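December, afternoon, wash-up bench

Continued with the stain trial on the white glaze. Omprakash Tripathi wants to know before the break if the Gudent recipe is good enough for the big serving bowls, or if we go back to Arnell.

Glaze batch 1129, brushed on the outside and poured on the inside. Berry juice was left in the bowl overnight, then 300 mL of lukewarm water, no soap, emptied by hand. I did not wipe. Last time I wiped by habit and the result was lost, so now there is tape over the sponge holder.

Pink colour stays on the inside wall, stronger in some spots, and it follows the fine ripples in the glaze. I think these ripples come from my pouring – I was turning the bowl too slowly. Near the rim the surface is very glossy and the water stands there in small drops.

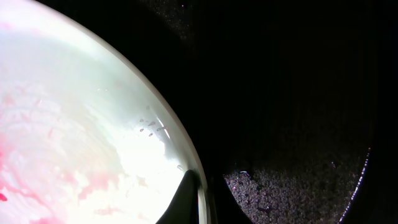
Next step is soap and the soft brush, 25 strokes, same direction. If pink is still in the ripples after this, I would call it a fail for the inside, even if the colour is faint. Saxena asked for a grey version also, but I prefer to finish the white first.

To do: order 3 more bisque bowls from Lusivura, same size. Ask Omprakash where he put the good scale. The old one drifts again.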